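The Negi Result

Merja Lappalainen read the email from Skarnbridge twice and still didn't believe it. A superconductor at 60 kelvin, in a film two atoms thick. They had sent one curve.

"One sample?" she asked.

"They made about 100," said Esperanza Iwasaki. "This is number 2418."

"Then they made more than 100."

"Maybe they number the bad ones too."

Merja scrolled back up. The resistance fell to zero like a dropped plate. She had seen that before, in Trovimbridge, and it had been a loose contact.
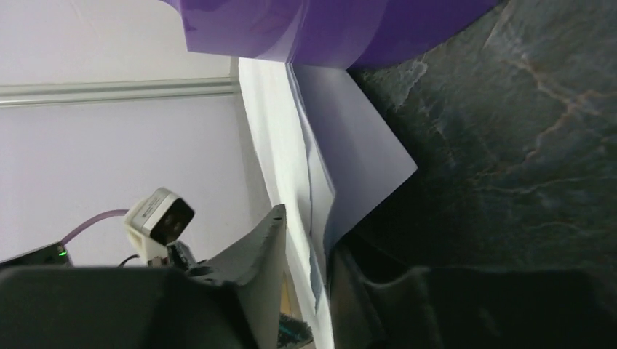 Purple sheet over folded white paper.

By Thursday they had a piece of the film in the cryostat. Esperanza wanted to call it the Negi phase, after the student who grew it. Merja wanted to call it nothing until she had swapped the leads.

At 60 kelvin the line dropped.

"Well?" said Esperanza.

"Warm it up," Merja said. "Swap the leads and we'll go again."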